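Home Grants Apply FAQ Contact

Vevelia Study Grant – Questions

Who can apply?
Any parent who studies at least part time at a college or trade school. You do not need to be a citizen.

How much is the grant?
It is $600, paid one time per school year. The money goes to your school account, not to you.

How long must the essay be?
Please stay under 303 words. Longer essays are not read.

When will I hear from you?
Ruxandra Ilie writes to every applicant within 30 days – also if the answer is no.

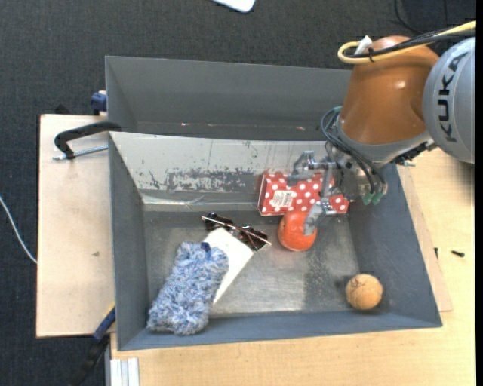 Can I apply again next year?
Yes, with a new essay.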